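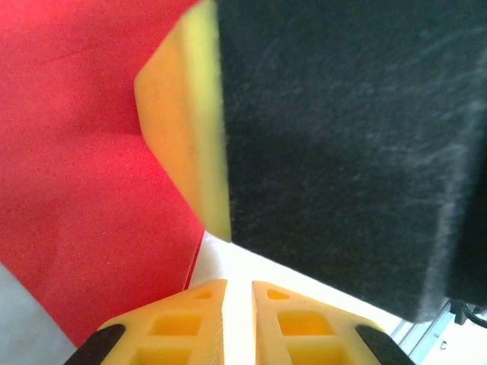
Chapter 7
Folding and Creasing

In the chapters before this one you learned to choose paper and to cut it straight. Now we begin to fold. Most people believe they know how to fold a sheet of paper, and in a way they do, as they have done it since they were small. But when a fold must meet another fold, a small mistake at the start becomes a large one at the end. This chapter is about making the first folds well.

You will need one sheet of coloured paper or thin card for each model, a flat table and clean hands. The Inby practice pack, which many schools use with this book, has 10 sheets in strong colours. Red is good for beginners, for the shadow in a crease is easy to find on it. Any other paper will do, if it is not shiny.

7.1 Words used in this chapter

A fold is the act of bringing one part of the sheet over another. A crease is the line which stays in the paper afterwards. A flap is a part of the sheet that has been folded over and can still be lifted. The point is the narrow end of a flap where two edges come together.

Please keep fold and crease separate in your mind. A fold can be soft and opened again without harm. A crease is there for good - you may flatten the paper under a heavy book for a whole night, and the line will still be seen.

7.2 The long diagonal fold

This is the fold used for the sail in the Vamum boat and for both wings of the Brorkileo bird. Lay the sheet flat and bring one side over at a slant, so that the flap becomes a long, narrow triangle. Do not press yet. Look first at the point. If it is blunt or turned to one side, move the flap a little until it is sharp.

When the point is right, hold the flap down close to the place where the two layers meet. Then press along the crease slowly, in one direction only. If you go back and forth, the upper layer can slide and you will get two lines side by side.
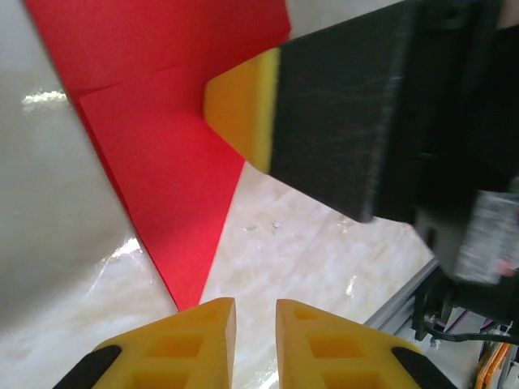 7.3 Checking your crease

Open the fold and turn the sheet over. The line on the back should be straight from end to end. A line that bends near the middle usually means that the flap moved under your hand.

The angle matters as well. For the Keane star, fold at 60 degrees and compare it with the corner of a set square before you press. Try this on scrap paper first, and write the angle in pencil beside the line.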